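Went to the Coughlan open day, not sure what I saw
Forum: Small Food Business > Equipment and Tech
Page 1 of 1

pressedcrumb
I run a bakery counter and a small coffee bar, 5 of us on a busy morning, and I got talked into going to the open day at Coughlan in March. They had several booths but the one everybody wanted was the Uvura packing cell. Pitch is that two arms stand at the back counter and put takeout orders together. Pastry in the bag, cup, lid, bag goes to the pickup shelf.

I stood there for most of an hour with my arms folded. Short version: it did pack orders. It was slow, it was fussy about where things started, and the man with the headset talked the whole time so you'd forget to look at a clock. I did look at a clock. One order, one pastry and one cup with a lid, took 4 minutes. My newest hire does that while telling a customer where the restroom is.

Was anyone else there? I want to know if I caught it on a bad run or if that's the product.

ovenmitt_dave
Wasn't there but I've seen the Leko one at a different show and it was the same deal. Great for a video. Play it at eight times speed, put music on it.

Did they let anybody else set the table? That's always my question. If the staff put every item down themselves and the public isn't allowed past the rope, you're watching a music box.

pressedcrumb
No rope, but a staffer reset everything between runs. A woman near me asked if she could move one of the cups over and he said "after this one." Then there was a break. She'd left by the time they started again.

halfsheet
I was there! Afternoon, probably after you. I'm going to be the annoying person and say I liked it.

They did let us move things in the afternoon. I moved a cup myself, maybe a hand's width, and it found it. A kid turned one of the bags partway around and it dealt with that too, on the second try. It wasn't fast, I agree with you there. But I've bought two machines in my life that were supposed to be "fast" and both of them needed everything lined up to a hair. This didn't. For me that's the part worth watching.

I also don't think 4 minutes is the number to hang it on. The guy told our group they run it slow for open days.

ovenmitt_dave
They always run it slow for open days. I have never once been told "this is as quick as it goes."

halfsheet
Fair, but people were leaning in over the thing. I wouldn't run it flat out with somebody's kid there either.

tallgrind
Question for both of you as somebody who only does coffee. How was it with lids? I don't care about bags. Anyone can drop a muffin in a bag. A lid that isn't seated is a burned hand and a refund and a bad review, and you can't tell by looking. You have to press all the way round and feel it click.

pressedcrumb
I saw it put lids on. I did not see anybody fill a cup. I asked if there was going to be anything in them and the answer was "we're showing the handling today." So that's your answer on lids, I guess. An empty cup with a lid on it is a very forgiving customer.

halfsheet
One of the lids in my session went on crooked and it pressed it again. I'll give you that I have no idea if it knew it was crooked or if it always presses twice.

tallgrind
That's kind of the whole question though?

halfsheet
Yes. I'm telling you what I saw, I'm not selling it.

marblecounter
Long post, sorry. I was at the same open day and I came at it from the other end, I used to do fit-outs for cafes before I had one.

Arms aside, look at what they need around them. The table has walls on three sides. The cables run outside the arms in big loops, which is fine on a stand, but in a real kitchen somebody will hang a towel on one inside a week. And everything they pick from has to be sitting there already. Bags up and standing, pastries in bowls, cups out of the stack. Who does that at six in the morning? You do. Then you stand next to it.

I paced it out and it would take the whole of my back counter, where the grinder, the bagged beans and the phone charger live now. I got one decent picture before the guy with the headset stood in front of me.

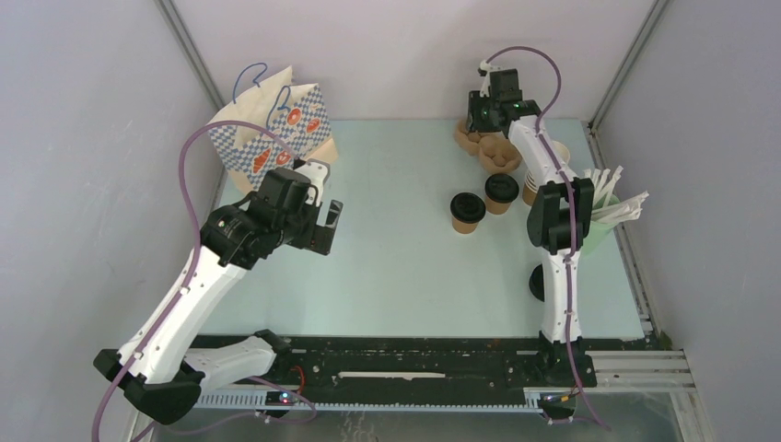

Uvura packing table at the open day, right arm over the back bowl

Notice how empty it is left of center. My counter has never had that much bare space on it, not even the day before we opened.

What I'd want to see is the same table with a wet cloth on it, three bags slumped over and a sleeve of cups that got stuck together because somebody stored it by the dishwasher. Then I'd talk about price.

pressedcrumb
That's it exactly, that's what was bugging me and I couldn't put it into words. It all started out so tidy.

And I'd forgotten the stirrers or straws or whatever the white paper sticks are in the green holder. I never saw it touch those. Did you?

marblecounter
Not while I was there. I figured they were for later or they'd given up on them.

halfsheet
It picked one out in the afternoon. Just one. Took a couple of goes and it did come out on its own without dragging the rest along, and people clapped, which I admit was a bit much.

ovenmitt_dave
They clapped for a straw.

halfsheet
You try it with two fingers and no skin, Dave.

tallgrind
Did anyone get a price out of them? I looked on the site and there's a form.

pressedcrumb
There's no price. There's a "pilot program." You pay monthly and they send someone to set it up, and they wouldn't say how much until they'd done a site visit. I left my email and so far I've had two newsletters.

The one figure they did give was 200 orders a day, on a poster. I asked if that was measured or hoped for and got told it was a target for the next version. I do 70 takeout orders on a decent day, so even if they hit it I'd be paying for a lot of arm I don't need. And if it's 4 minutes an order, 70 orders is more hours than I'm open for coffee. Work it out.

halfsheet
You're multiplying a demo speed by a real day. I think that's unfair to them.

pressedcrumb
What else am I supposed to multiply? It's the only speed they showed me.

halfsheet
OK. I'd say wait for the next one, then. I don't think anyone should buy this now and I never said they should. But the thread was heading toward "it's all fake," and I moved a cup with my own hand and it went and got that cup. I'd have bet against it.

marblecounter
I don't think it's fake. I think it's a good piece of work that's been pointed at a job we don't have. Putting a pastry in a bag is not where my mornings go wrong. They go wrong at the oven, at the register, and when the milk's late. Show me arms that load a dishwasher and I'll clear the counter myself.

ovenmitt_dave
Welari has a dishwasher one, supposedly.

marblecounter
Seen it working?

ovenmitt_dave
Seen the brochure.

night_proofer
Been reading along. We make sandwiches for a hospital lobby, closed at night, and I'd look at this differently from you all. If I could leave it alone from midnight with everything laid out, I don't care if an order takes 4 minutes. It's got all night. So the thing I'd ask is how long it goes before a person has to step in. Did either group see it stop?

pressedcrumb
Twice in the hour. Once the staffer put his hand in and straightened a bag. The other time he went to a laptop and I couldn't see what he did. He called it a "quick recalibration."

halfsheet
Once in mine, and it was a bag as well. The mouth had folded in on itself.

night_proofer
Then it's no use to me yet. If it stops at half past midnight I've got one sandwich and a lobby full of nurses. Thanks, both, that's more than I got from their sales line.

tallgrind
Did they say if somebody was driving it? Some of these have a person in the back with a set of handles.

marblecounter
I asked that. He said it was running by itself for the packing and that they use a person to teach it beforehand. I looked around for a second operator and didn't spot one, but it's a big building. I wouldn't swear to anything either way.

pressedcrumb
They've got another open day planned before summer, it was on the back of the leaflet. If I go I'm bringing my own bags, the cheap ones we really use that won't stand up by themselves, and a full cup of coffee. If they'll let me put those on the table I'll post the times here, good or bad.

halfsheet
I'll come and hold your coat. Bring the day-old croissants too, the ones that shed everywhere. Theirs were very well behaved.

ovenmitt_dave
Time it from when the last item goes down, not from when the headset guy says go. There's a good bit of talking between the two.

pressedcrumb
Noted. Will do both and post both.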